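Week 5 handout — notes from the Nondgate visit

Intro to Automation, section 7. Typed up fast the night after, will fix typos later. Visit was May 5, 2022, Kowalczyk open day at the Nondgate site. If you missed it, read all of this before the lab. If you were there, read it anyway, half of you were at the coffee table during the simulator part.

Bring to next class: your visit sheet, signed. One page of notes, handwritten is fine.

1. Safety talk

Same as ours mostly. Yellow line = stop. Hair tied back. They have two stop buttons per cell, one inside reach of the operator and one at the gate. Ask yourself why the second one. It's on the quiz sheet from last year and people still get it wrong.

Reduced speed mode in teach: they keep it on for all open days, so don't judge cycle times from what you saw on the floor.

2. Floor demo, packing cell

Arm picks cartons off a belt, puts them in a tray. Rated 700 picks an hour at full speed. Suction, no fingers. Works great on flat lids, bad on anything with a fold or a dent. One carton dropped while we watched and the cell went to hold — good to see, that's the fault path we drew on the board in week 3. Sensor loses vacuum, arm stops, light goes amber, operator clears it and presses reset. Reset alone does not restart. Needs start as well. Write that down.

Questions people asked on the floor:
Can it pick two at once — no, one cup set.
Who changes the cups — operator, every 20 shifts.
What happens with wet lids — they slip, they slow the arm down for those.

3. Bosten bench (finger grippers)

Short one. Parallel gripper, two fingers, both driven off the same motor so they close at the same speed. Remember the terms:
stroke — total travel between open and closed
approach — direction the hand comes in from
pre-grasp — where the hand waits before it closes
Most of the bad grasps at the bench were bad pre-grasps. Hand arrives a bit to one side, one finger touches first, part gets pushed, then it closes on a corner. The grip force was fine every time. People kept turning the force up. Don't.

4. Simulator room (Cundo)

This was the part I wanted you to see. Cundo is the package they use for trying out reaches before anything runs on hardware. You get a view from behind the hand, looking out past the fingers. Takes a minute to get used to, everything near looks huge and you lose whatever is behind the palm.

Things to look for in a hand view:
Where are the fingertips compared to the part, left or right of it
How much of the part is hidden by the hand
Is there a wall or an edge that the hand could hit on the way in
Is the part between the fingers or past them. Easy to mix up, one view has very little depth in it

Two views from the run, fingers open, white part:

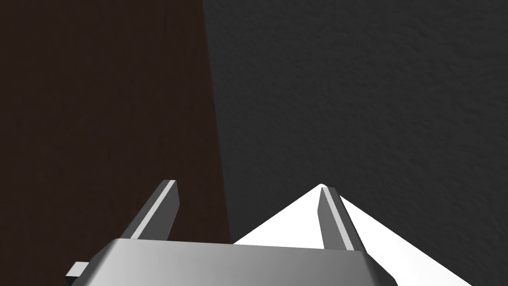
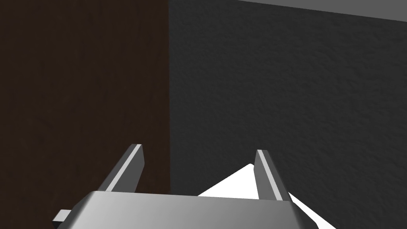

Depth is the hard bit. From one view you can say a finger overlaps the part, you can't say how far past the finger the part is. Second view from the side, or a depth reading, or you move the hand a little and see what shifts. Near stuff shifts more. We will do the last one in the lab with paper and one eye closed, no equipment needed.

Also the lighting thing somebody asked about. Sim light is clean. Real parts get glare, dust, tape, labels half peeled off. A reach that works in Cundo still gets a slow run on hardware first, with a hand on the stop. They were pretty firm on this and so am I.

5. For the lab

Groups stay the same. Each group does:
a) sketch a hand view of your own block, from behind the gripper, fingers open
b) mark on it what is hidden
c) write the pre-grasp in words, then in coordinates, base frame NOT tool frame
d) say which finger would touch first if you closed from there

For d) a wrong answer with a reason gets most of the marks. Right answer with no reason gets one.

Leftover from the visit: someone left a gray scarf on the bus, it's in my office. Kowalczyk do another open day in December, smaller, sign-up sheet will be on the door. Same shoes rule, closed toe — two people had to watch the packing cell thru the window this time.

Reading for next week is chapter 7, skip the part on hydraulic hands.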